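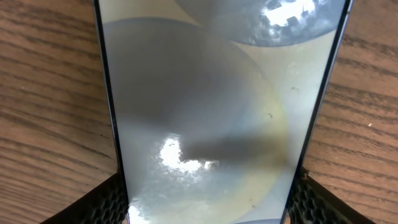 Phone face-up, screen not showing anything, bright glare on the glass

27 June 2024
Logged by Yupin Tanasarn, Tostus help desk

Kieran Kavanagh rang first thing, very apologetic, to say his work phone had stopped waking up. He'd had it on the Gevoritz charging pad overnight, the same as always, and in the morning there was no clock, no battery symbol and no buzz when he pressed the side button. I told him there was no need to be sorry and asked him to bring it down to us when he had a minute.

First I tried the button for a good long hold – 60 seconds by the wall clock, which feels like forever when somebody's watching you hopefully. No luck. Then I plugged it into the wall with one of our own cables and left it while we had a cup of tea. After 11 minutes the battery symbol came up, at which Kieran gave a little cheer, and it started normally at 8 per cent.

So the phone seems fine, and my suspicion has moved to the pad. He mentioned he'd put a new Skinness case on it last week, quite a thick one, and I wonder if the pad simply can't charge through it. I've asked him to take the case off tonight and try the pad once more, and to keep the cable in his bag in the meantime. His messages and the Yensuk roster app all came back without any fuss.

Status: leaving this open for 24 hours. Kieran, just reply here and let me know how you go – if it's flat again in the morning, bring the pad in as well and I'll find you another one.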